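Balira Pass-Through Evidence Lockers

Print | E-mail
5 min read

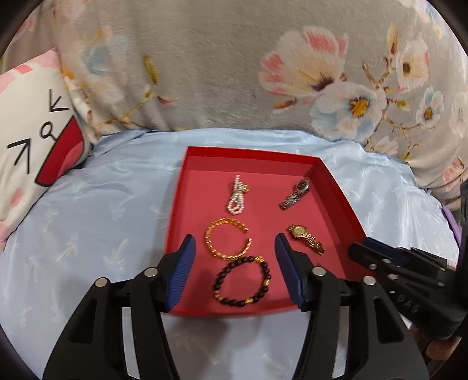
Small valuables in a red tray: a pearl and crystal pendant, a silver wristwatch and a gold open cuff bracelet.

The Balira is a pass-through locker for police property rooms, made by Lendov and sold in this region through Mahmoud Supply. An officer puts an item in from the hallway side, pushes the door shut, and it locks. The only way to get it back out is from the other side, inside the property room, with the custodian's key. We've carried a lot of lockers over the years and this is the one we keep walking people over to look at!

Why the handoff matters

Ask anyone who has testified about a piece of evidence and they'll tell you where the questions go. Who had it, who had it next, and where was it during the night in between? A case can be strong on everything else and still get dragged through an hour of argument over a weekend when an envelope sat in a desk drawer. Night shift is where it usually goes soft. The property room is closed, the officer has three more calls waiting, and the temporary spot (a filing cabinet, the sergeant's office, a trunk) becomes the spot.

A pass-through wall takes care of that stretch. The officer drops the item, takes the slip, and goes back out. In the morning the custodian opens up from the inside and logs it in. No need to wake anyone up, and no shared key hanging on a hook.

How it works

Each column has 11 compartments, all the same width, in mixed heights. The short ones up top suit envelopes, phones and jewelry. The middle ones take a folded jacket or a laptop. The tall one at the bottom is for the long, awkward stuff that never fits anywhere, and we love that Lendov put it at floor level so you aren't lifting a crowbar over your head.

Doors on the hallway side stand open when a compartment is free. Put the item in, push until you feel the latch catch, and give it a tug. Once it has latched, the officer can't reopen it, and that includes the officer who closed it ten seconds ago and forgot to sign the label. (It will happen. The custodian opens it from the back, resets the latch, and everybody starts over. Build that into your written procedure and it's no big deal.)

The room side has one full-height door per column, so the custodian can see every compartment at once. Resetting is a thumb lever behind each latch. No batteries, no software, no network drop. We get asked about electronic locks all the time, and Lendov does make them for the Balira frame, but for a small department the plain mechanical version is a joy. It keeps working in a power cut.

The log

Every column ships with a paper drop log, bound, with numbered lines. There are 400 lines in a book. The officer fills in the case number, compartment, item, date and time, then signs. The custodian signs the same line on pickup. The slip on the edge tears off and goes in the report jacket, so the officer has something in hand that matches the book.

You can keep using your own forms, of course. Plenty of agencies do, especially where the records system prints a barcode label at the report desk. We'd still leave the book by the lockers as a backup.

Keys

Each room-side door comes with 2 keys, cut to the same number. Extra keys are made only on a written request on agency letterhead, and they come straight from Lendov in a sealed pack. Please don't have them copied at a hardware store. It voids the lock warranty and it's a bad look on the witness stand!

Fitting it into your wall

The Balira is built to sit in an opening between the hallway and the property room. A trim kit covers the gap on both faces, and it's good about forgiving an opening that isn't quite square. If you can't cut through a wall, there is a freestanding version that opens from the front with separate drop and custodian locks. It's a solid unit, but you do lose the nice separation between the two rooms.

Check your floor before ordering more than a couple of columns. They're heavy, and older station buildings can surprise you. The installer will want to bolt the base down and tie the columns to each other, and both of those need to be done before the first drop.

What it isn't for

Wet or bloodstained clothing needs a drying cabinet first. Anything that has to stay cold belongs in the refrigerated model, which is a separate product with its own page. Fuel, fireworks and solvents shouldn't go in a locker inside an occupied building at all. Follow your lab's packaging guide for everything else; the locker doesn't care what kind of bag you use, so long as the door closes without forcing.

Cash and jewelry fit the short compartments nicely. Most agencies have a rule about two people counting or listing these before they're sealed, and the locker doesn't change that rule one bit.

Finish and warranty

Welded steel, powder coated in light gray or dark blue. The gray shows fingerprints less. Compartment floors have rounded back corners so you can wipe them out properly, a small touch that custodians seem to notice right away. The warranty is 5 years on the cabinet and latches. Spare latches are kept in stock and swap out with a screwdriver.

See one in person

There's a full column set up at our Plollelville showroom, wall opening and all, so you can stand on both sides and try it. Bring your biggest envelope and your weirdest box. It's open on weekdays, and we're always happy to talk through a floor plan if you bring one along.

Page updated Wednesday, September 4, 2019

Print | E-mail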